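Tema 4. Chapas perforadas y rejillas: área abierta, pérdida de carga y ventilación

Apuntes de Envolventes y Carcasas, segundo bloque 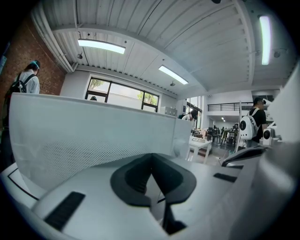
Figura 4.1. Panel blanco curvo con zona perforada en su parte inferior.

4.1 Definiciones

Se llama área abierta (σ) al cociente entre la superficie total de los orificios y la superficie bruta de la zona perforada. Los márgenes ciegos del panel quedan fuera del cálculo. Para orificios circulares de diámetro d y paso p, medido entre centros:

Disposición en cuadrícula: σ = 0,785 (d/p)²
Disposición al tresbolillo (60°): σ = 0,907 (d/p)²

A igualdad de diámetro y paso, el tresbolillo ofrece un 15 % más de área abierta. La cuadrícula se emplea cuando la zona perforada tiene contorno rectangular y se quiere que las filas terminen alineadas con él.

4.2 Pérdida de carga

La caída de presión a través de la rejilla se expresa como

Δp = K · ½ρv²

donde v es la velocidad de aproximación, referida a la superficie bruta. El coeficiente K depende de σ, de la relación entre espesor y diámetro (t/d) y del número de Reynolds del orificio. Para valores de σ inferiores a 0,3, K crece con rapidez y pequeñas desviaciones de fabricación tienen un efecto apreciable en el caudal. No deben mezclarse coeficientes referidos a la velocidad de aproximación con otros referidos a la velocidad en el orificio: difieren en un factor σ².

4.3 Ejemplo resuelto

Carcasa Bellix, modelo 402. Zona perforada de 230 mm × 60 mm, cuadrícula, d = 2 mm, p = 4 mm.

Superficie bruta: 13 800 mm²
Área abierta: σ = 0,785 · 0,25 = 0,196
Superficie libre: 2705 mm², aproximadamente

Si se pasa a tresbolillo sin modificar d ni p, σ sube a 0,227. El aumento no compensa el cambio de utillaje si el ventilador trabaja lejos de su límite.

4.4 Paneles curvos

La perforación se realiza normalmente en plano y el curvado es posterior. En la cara exterior el orificio se alarga en la dirección de curvado; en la interior se acorta. Con radios grandes frente al espesor la deformación es despreciable. En piezas inyectadas los orificios salen del propio molde y la dirección de desmoldeo limita la inclinación admisible de sus ejes.

4.5 Ejercicios

1. Calcular σ para d = 3 mm y p = 5 mm en ambas disposiciones.
2. Una rejilla Fellthorpe tiene una superficie bruta de 3361 mm² y σ = 0,30. Obtener la superficie libre y la velocidad media en los orificios para v = 1,2 m/s.
3. Repetir el ejemplo 4.3 con un 20 % de orificios obstruidos por polvo.

Los coeficientes K necesarios figuran en la tabla 201 del anexo.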